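When robots come to work

Holter is a company that gets trays ready for canteens. Each tray needs a bowl, a spoon and sometimes another tool or two. For years, people stood at a long bench and put every tray together by hand. Now robot arms are learning to do part of that job.

Why would anyone want a robot for this? Think about laying the table at home. It is easy to do once. Now think about doing it 1352 times before lunch. Your back would ache and your fingers would get sore. A robot arm has no back to ache, so it suits work that is the same again and again.

But a robot does not know what a spoon is. It has to be set up for every job. Someone must work out where the tray should go, how high the arm should lift and how hard the gripper should squeeze. A gripper is the robot's hand. It may have only two fingers, and thin things are tricky to pick up with two fingers. Try it yourself with a ruler lying flat on a desk.

Before the arms do any work for real, they practise at a test table. Tape on the table marks it out in squares, a bit like a map. People can put the tray in one square, then in another, and see how the arms manage.

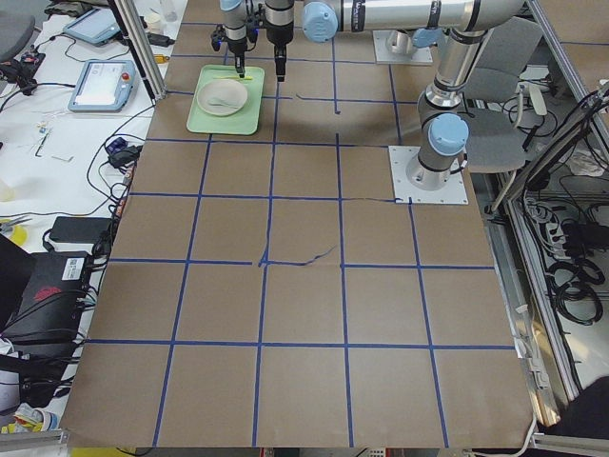 Practising is slow. One new movement can take 17 tries, or 64, before it is good enough to use. The people who set up the arms use a teach pendant, a control box with a screen. One kind has a red emergency stop button too.

So what happens to the people who used to fill the trays? At Holter, 20 of them have moved to different work. Some learned to set up the arms. Others check the finished trays, or mend grippers when they wear out. A few liked the old job better – they miss chatting along the bench – and the company still keeps one bench for small orders.

Not every workplace does it this way. Sometimes a robot means fewer jobs, and people have to look for work somewhere else. That is why workers often ask questions before the robots arrive. Will I be trained? Will my hours change? Who do I tell if the arm goes wrong?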